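Search this site Enter keywords Go

We use cookies to keep this site working and to count visits. Accept Settings

About Hornano

Posted by the Hornano office, November

Hornano teaches the ordinary handling of small household things: sorting, folding, winding, wrapping and putting away. The school works from two rooms at Pirkon and from a third at Mwakalinga. Courses are short, practical and taught at small tables of the size most people have at home.

What we teach

The basic course is called Table Order. It runs for 28 hours, usually split into two-hour sessions, and covers one small table and everything that tends to collect on it. Learners start with a mixed surface and finish with a cleared one. The method is the same at each level and has three stages: group, prepare, place.

Grouping means that like items are brought together before anything is put away. Paper goes with paper, glass with glass, cables with cables. Items with no obvious group stay at the back of the table until the rest has been dealt with.

Preparing covers the work done on each item by hand. Paper is flattened or folded. Cables are untangled and wound. Glasses are checked for chips, with a fingertip kept outside the rim. Lids are matched to whatever they belong to, and a lid with no match goes into a separate tray for one week.

Placing is the last stage and the shortest. Every item goes to a fixed position in a container, on a shelf or in a drawer. Learners draw a plan of their container and keep it for the length of the course.

Cables and earphones

Cable work takes up more teaching time than any other subject. Thin cable, such as that used for wired earphones, forms crossings as soon as it is dropped into a bag or a pocket, and pulling on a free end tightens them. We teach the following order of work.

Lift the cable clear of the table with both hands. Find one end. Open the largest loop first and let the lower part hang. Pass the end back through each crossing and do not pull until the crossing is open. When the cable hangs as a single line, wind it in loops as wide as the palm and lay it flat. Four to six turns suits most earphone cables. Tight winding around the fingers is discouraged, as it puts a bend into the cable near the plug.

Paper

Tissue and thin wrapping paper are kept for reuse where the sheet is whole. A crumpled sheet is opened on the table, pressed from the centre outwards with the fingertips and folded in half, then in half again. Stiffer sheets are folded once along the longer side. Torn pieces go to recycling. Paper is dealt with after the cables at beginner level, so that learners have something soft to rest a cable end on while they work.

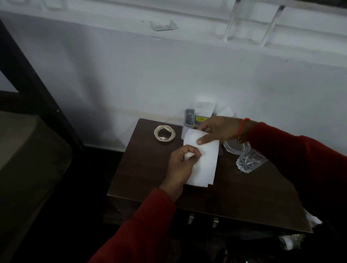
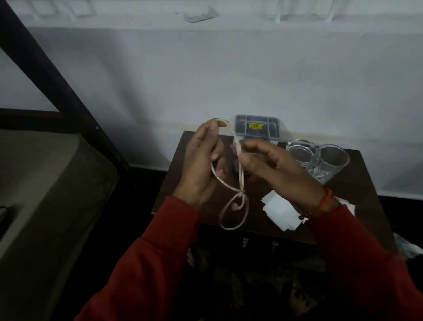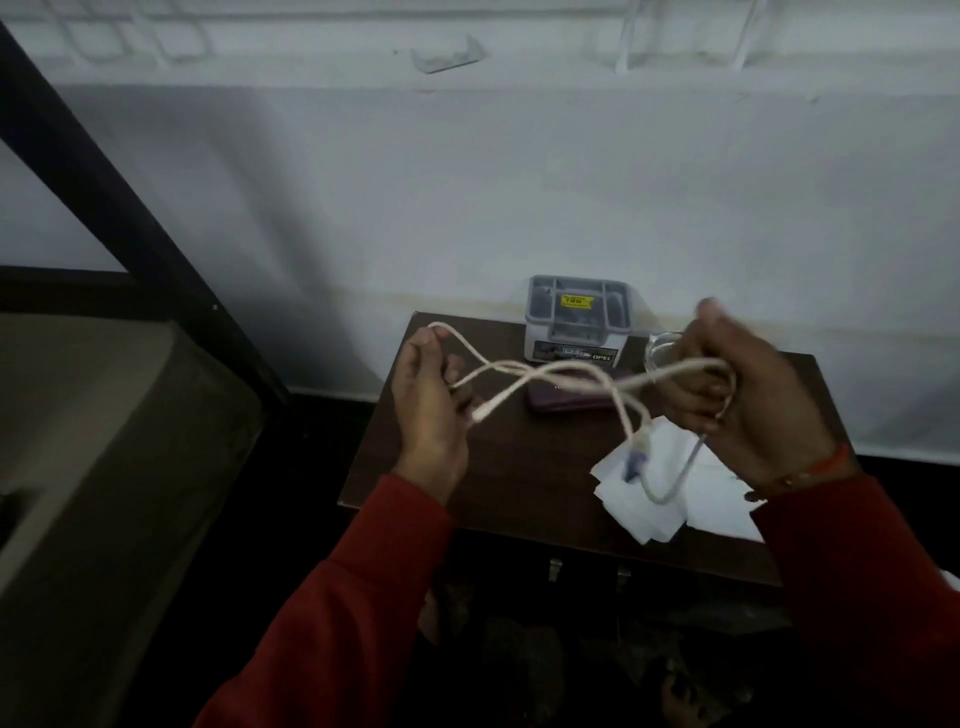

Table Order: paper and cable work at a small dark brown table, with a grey plastic holder at the back.

Containers and glassware

We recommend a plastic organiser with fixed compartments for the back of the table. Loose boxes move when the surface is wiped. The organiser should stand against the wall, with tall items in the rear compartments and flat items in front. Price stickers may be left on or removed according to preference. Where a sticker is to come off, warm water and a cloth are sufficient for most labels, and blades are not used in our rooms.

Drinking glasses are not stored on a working table. During a session they are moved to one side, upright, away from the sleeve and the elbow. Glasses with a cut pattern on the base are dried upside down on a folded cloth, as water stays in the pattern.

Course levels

Table Order (28 hours). One table, one container, mixed small items.

Shelf and Drawer (3 units). Open to anyone who has finished Table Order. The units cover shallow drawers, deep drawers and open shelving.

Shared Rooms. A short course for people living in hostels, bunk rooms and other shared lodgings, where a small table may be the only private surface. It covers storage under the bed, labelling and the keeping of a personal container. It is taught at Mwakalinga only.

The Felell notebook

Each learner receives the Felell notebook, our printed course record. It contains squared pages for container plans, a checklist for each stage and a log for timed exercises. The current edition lists 166 exercises. Exercises 1 to 40 deal with paper, 41 to 95 with cables and cords, and the remainder with containers, lids and mixed surfaces. Replacement copies can be bought from the office.

Size and records

Since opening, Hornano has issued 2,226 certificates of completion across all levels. A certificate states the level and the hours attended. We do not grade learners, and there is no final test. The last session of each course is a full table cleared at the learner's own pace.

Visiting

Both Pirkon rooms are on the ground floor. The Mwakalinga room is up one flight of stairs. Visitors may watch a session by arrangement with the office, which is closed on Sunday. Learners should bring one tangled cable of their own to the first session and any small container they already use. Long sleeves are fine if they fit closely at the wrist.

Get our newsletter Your email address Subscribe You can unsubscribe at any time.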